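Stories > Long Ago > People Who Dress Up as the Past

What Does a Living History Person Do All Day?

My name is Santeri, and I spend a lot of my summer wearing itchy wool socks that come up to my knees. I pretend to be a ship's carpenter from the 1770s. I have a wooden mallet, a floppy hat, and a name that isn't mine. When people come to the museum village at Eskola, I talk to them as if I had never seen a phone or a zipper in my life.

This kind of work is called living history. Some people call us interpreters, which is a funny word, because usually an interpreter turns one language into another. I suppose we do turn something into something else. We take what's written in old letters and lists and we turn it into a person you can ask a question.

There are two main ways to do it. In the first way, you stay in character the whole time. If a kid asks me where the bathroom is, I have to say something like, "The necessary house? Past the well, young sir." (Then I point, because it's mean to make anybody guess about that.) In the second way, you wear the old clothes but talk as yourself. My friend Kerttu Niskanen does it the second way. She plays no one in particular, she just spins wool and says, "Back then, a girl your age might have done this all afternoon." I like the first way better, but she gets better questions!

So how do you get ready to be somebody from 250 years ago? You read. You read so much! When I started, I was handed a copy of a carpenter's account book with 462 entries in it. An account book is where a person wrote down what they bought and sold and who owed them money. It sounds boring, and some of it was. But then you find a line about paying for a lost hammer, and two pages later the same man buys another one, and you start to feel like you know him a little.

Next come the clothes. My coat has 33 buttons if you count the tiny ones at the cuffs and the back, and most of them don't button anything at all. They're only there to look fine. Ville Väisänen sews our coats, and he does every stitch that shows by hand. The stitches that don't show he sometimes does on a machine, and he says I'm allowed to tell you that.

Then there's the talking. You can't say "okay," which didn't come along until the 1830s. I practiced for weeks and I still slipped on my very first day. A boy asked if he could hold my mallet and I said, "Okay, sure, buddy." His grandmother laughed so hard she had to sit on a barrel.

The hardest part, I think, is what you're supposed to know and not know. If you're pretending it's 1774, you don't know who's going to win the war. You don't even know there's going to be one! Visitors love to tell me. I have to scratch my head and say it sounds like a lot of trouble.

We also have to be fair to the people we're showing. The past had lots of cruel things in it, and plenty of people back then had no choice about where they lived or what work they did. Their stories belong in the village too. Raphaël Guillot, who taught me most of what I know, used to say that if everybody in your village is smiling, you've left somebody out. 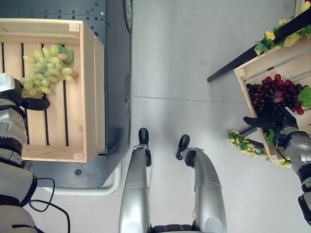 Do you have to look like the person you're pretending to be?

It helps if you're playing somebody famous whose face was painted a lot. For a regular person like my carpenter, there's no picture to match, so anyone who learns the work and the words can play him.

If you want to try it at home, pick somebody old in your own family. Ask what they ate for breakfast when they were 8, what shoes they wore to school, and what they got in trouble for. Write it down. Then be that person for one whole dinner. Don't break, even when your sister makes faces at you. And if somebody says "okay," you can look as puzzled as you like, as long as you picked someone from before the 1830s.

Comments

Joni Rissanen
My daughter did the dinner thing as her great-grandmother and refused to use the microwave. We ate cold peas.

wool_and_wicks
What are the socks held up with? Ours always fall down.

Santeri
Garters, tied just below the knee. Mine fall down too.

Tallier kid
i want to be a blacksmith do they let you use real fire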